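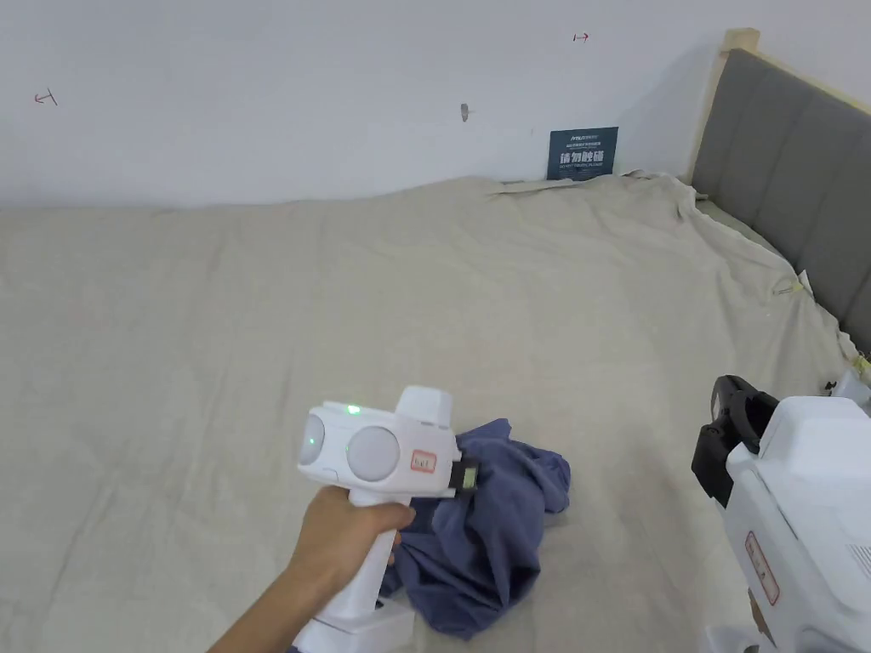

Figure 1. Hand-held gripper at the edge of the blue cloth.

Evaluation of the Erton Hand-Held Gripper Kit
Project report, January 2020
Marcus Montoya, Latrice Sorensen, Njoroge Makori
Supervisor: Amos Holloway

1. Purpose

Our group was asked to review the Erton kit, sold by Biltidum, as a tool for recording cloth-handling demonstrations. The kit holds 2 grippers, a charger, a head strap and one year of access to the Nodwood upload service. The question was whether a student lab with no robotics technician could set it up and get usable recordings from it.

2. Setup

We worked on a padded surface covered with a beige sheet, against a white wall. The task was to pick up a piece of blue cloth, spread it and fold it. Montoya and Makori took turns as operator. Sorensen kept the log and checked each recording after upload.

The manual covers pairing in two pages and we followed it as written. Pairing the second gripper failed until the first one had been restarted. The manual does not mention this. Biltidum support answered our e-mail the next morning with the same fix.

Our target was 300 recordings over 7 sessions.
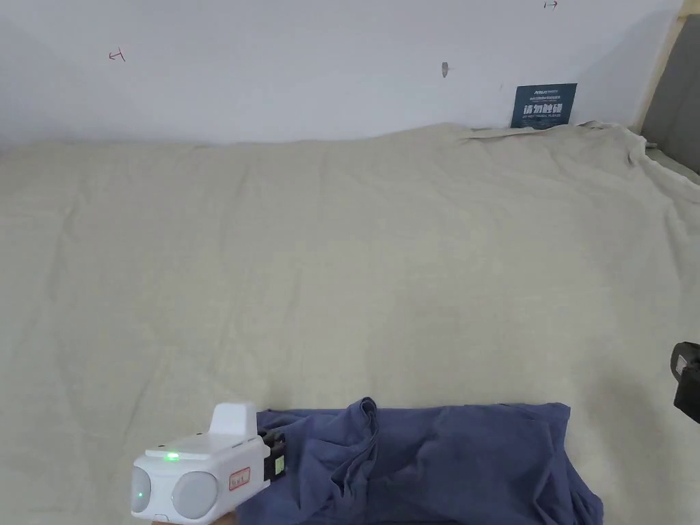

3. Results

We reached 300 recordings in the last session. Most rejected files came from the first two sessions, when we were still moving too fast and the upload service flagged tracking loss. Slowing down at the start of each grasp fixed most of it.

The grippers are comfortable for short periods. Both operators reported sore wrists toward the end of a session. Thick folds were easy to pick up. A single layer lying flat was harder, and the usual way around it was to push the cloth into a small ridge first and close the jaws on that. 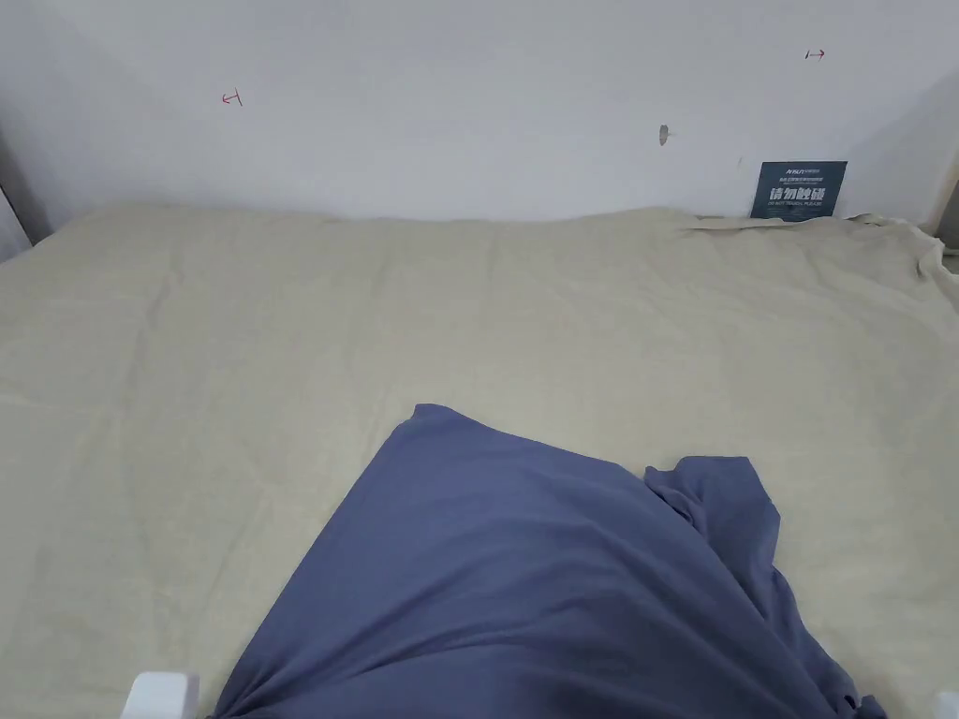 The upload service was slower than the hardware. Files sat in the queue during the afternoon and the progress bar gave no estimate. Slamet Tarigan from the Ambrose lab let us use their wired connection for the last two sessions, and the queue cleared faster there.

4. Recommendation

We recommend the kit for course use, with a wired connection and short operator shifts. The pairing problem should be written up on a card and kept in the case. We plan to repeat the test in February with towels.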